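# Beltham Bench Top, Matte Gray

A work surface for kitchens, classrooms and packing rooms, sold by Lekthorpe.

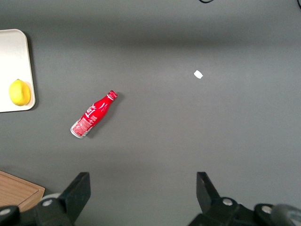
**Mateja Begović**
Product Editor, Lekthorpe
Apr 6, 2019

The Beltham is a single-piece top for benches 80 cm deep. It replaces the older Hellwig top and uses the same fixing holes, so existing Hellwig frames do not need to be drilled again.

The finish is matte on the upper face and sealed on all four edges. Wash it with warm water and dish soap. Do not use scouring powder -- it leaves shiny patches that can't be polished out. Put a trivet under anything straight from the oven.

**Details**

- Depth: 80 cm
- Thickness: 30 mm
- Order code: 2613
- Color: gray only
- Frame and legs sold separately

**Fitting**

Two people are needed to lift the top. Set it face down on a blanket, line up the frame and start every screw by hand before tightening any of them. Frames bought before the Hellwig name came in have a narrower rear rail and need adapter kit 852, which we ship free with proof of purchase.

**Delivery and returns**

Tops leave our Vellthorpe warehouse on a pallet. Check the corners before you sign. Unused tops can be returned within 30 days in the original packing; tops cut to size can't be returned.

For cutouts, send a drawing to Fahad Jatoi in custom orders. Sink cutouts are quoted separately -- please include the maker's template. Spare screws and edge sealer are listed under Parts.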